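Heltmont Table-Setting Robot: Set-up Guide

Section 7. When the robot feeds two napkins, or crushes one

This is the fault we get asked about most, and I'm delighted to say it can nearly always be cured at the table in a few minutes! The arm closes on a folded napkin, the one underneath comes up with it, and the holder ends up jammed. On the log it shows as code 171 (double pick) or code 268 (grip force too high).

Caution: press the red stop button and wait for the arm to park before you reach into its working area. Siwan Gronow had a knuckle nipped during the Plovivdale trial after using Pause on the screen. Pause holds the arm still but leaves the gripper powered.

7.1 Clear the jam

1. Press stop. Wait for the steady amber light.
2. Lift out any crushed napkins and put them aside. Don't flatten them and use them again, however good they look.
3. Take a fresh napkin and fold it square by hand, running a thumb along each crease.
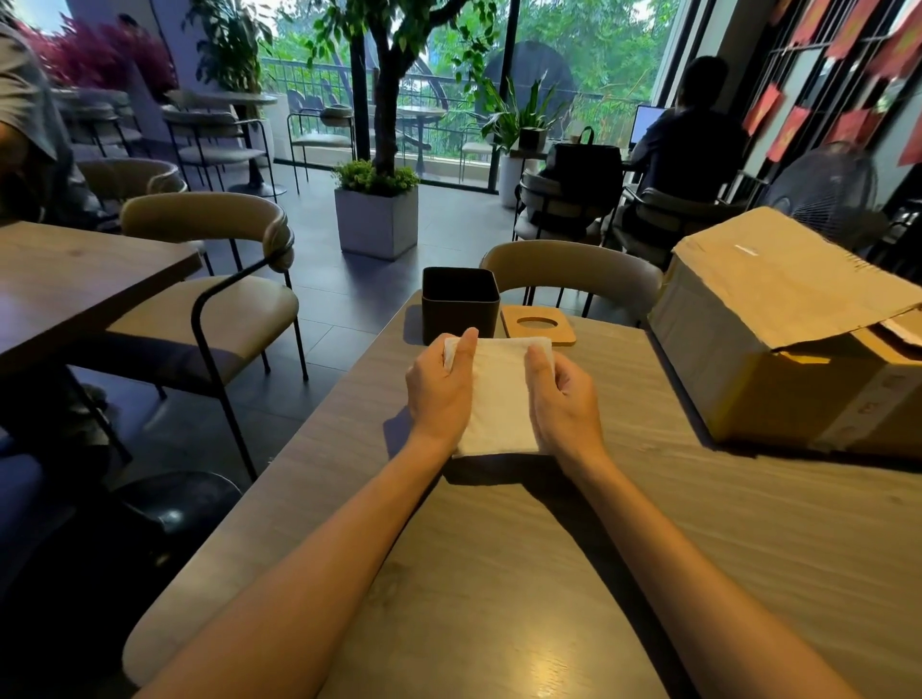
A soft fold is behind most of our code 171 reports. The upper layer bellies out, the gripper meets it early, and the fingers slide down to the next napkin. Buppha Sombatkul spotted this in March after we'd spent ages blaming the sensor (well done, Buppha).

4. Stack the folded napkins with all the closed edges facing the same way.
5. Hold the stack at both ends and square it up before it goes into the holder. Start with a small stack; you can build up once the feed is running cleanly. 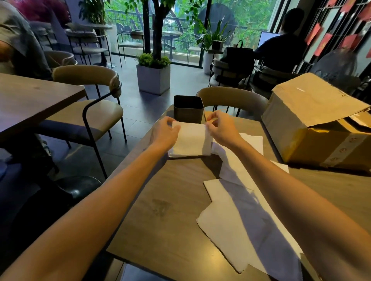
6. Load the stack and check that it slides freely. If it catches on the rim, take a few out.

7.2 Reset and test

1. Release the stop button and choose Feed Test. Keep your hands well back.
2. Let the robot pick two napkins, one after the other. Tap Ok if both come up singly.
3. If code 268 returns, lower the grip setting by 2 and repeat the test.

Note: don't go on lowering it. A weak grip drops napkins halfway across, and then you have a new fault to chase.

If the test still fails, save the log and send it to Jin-sol Choo on the Alard support desk. She loves a puzzling one!

Related sections
Section 4: Fitting the gripper pads
Section 6: Stop button checks
Section 8: Dropped napkins
Section 9: Reading the log

Last updated: March
Contact Heltmont support | © Heltmont | Back to top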